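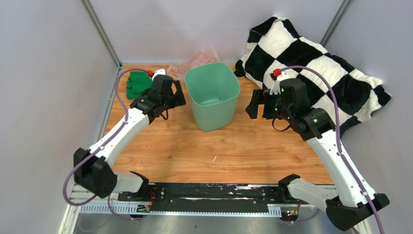 4.2 Cleaning and care of the tabletop

Clean the tabletop at the end of each working day.

1. Remove all loose items from the surface.
2. Wipe along the grain with a soft cloth dampened with water and a neutral-coloured mild detergent.
3. Wipe again with clean water, then dry with a second cloth.
4. Leave the surface clear for 12 minutes before use.

Caution: Do not place objects hotter than 70 °C directly on the tabletop.

Note: Report chips, lifted edges or discolouration to Delwyn Tipoki, Estthorpe site office. Do not attempt to fill or sand the surface.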